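The Old Tower Gets One More Winter

I have a soft spot for office computers, the big dull gray ones that used to hum under every desk in America. So when the dental office downstairs from me in Stosstead cleared out its storage closet last October and a tower landed by the recycling, I had it up two flights of stairs before I'd thought about where it would go. (It went on the ironing board. For a week.)

My plan was simple. Clean it out, swap the processor for a slightly less ancient one, add memory, and hand it to my nephew for homework. I had 70 dollars to spend and I'd never touched a processor in my life, so I called Danai Katsaros, who fixes computers out of a shop in Ikmont and puts up with beginners.

"Lay it down first," she said. "Everybody tries to do it standing up, and then they drop a screw into the power supply."

Side panel off, and wow, there's a lot going on in there! I'd expected a box with one important thing in it. You get a whole little town, with cables in every color running over the top of it, and I kept wanting to pull them all out and comb them. Danai said leave them alone unless they're in the way. 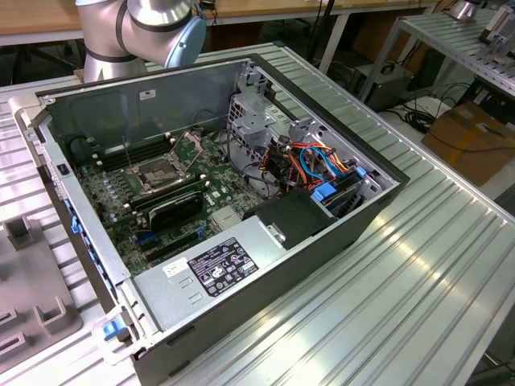

The blue bits were my favorite discovery. On a lot of these office machines, blue plastic means you're allowed to touch it: clips, latches, tabs, all the stuff some poor IT person had to get at in a hurry. I got cocky and started flipping them just to hear the click.

Then the socket. You lift a little metal frame and there are the contacts, and you do not breathe on them, you do not poke them, you set the chip down flat and let go. My hands were shaking like I was defusing something. It took me 15 minutes to do what Danai does between sips of coffee, and then I had to go back and redo the thermal paste (too much, way too much, it was like frosting).

The dust was its own project. I did the fan and the heatsink fins out on the fire escape with a soft brush, and my black sweater has never recovered.

I put the panel back on at 7 in the evening and pushed the button. One beep. I called my nephew and made him listen to it over the phone.

He wants to know if it runs games.

READER COMMENTS

Fletcher Stubbs: Too much paste is a rite of passage. Mine ran down the side of the socket.

Chenxi Feng: What did you do about the old hard drive? A dental office would worry me.

Deming Xiao: Same question as Chenxi. I'd pull it and buy a small SSD, which will feel faster than the new processor anyway.

RELATED STORIES
A Lamp From the Curb, Rewired
The Radio Repairman of Ondbridge
What's in Your Junk Drawer? 2,406 Readers Answered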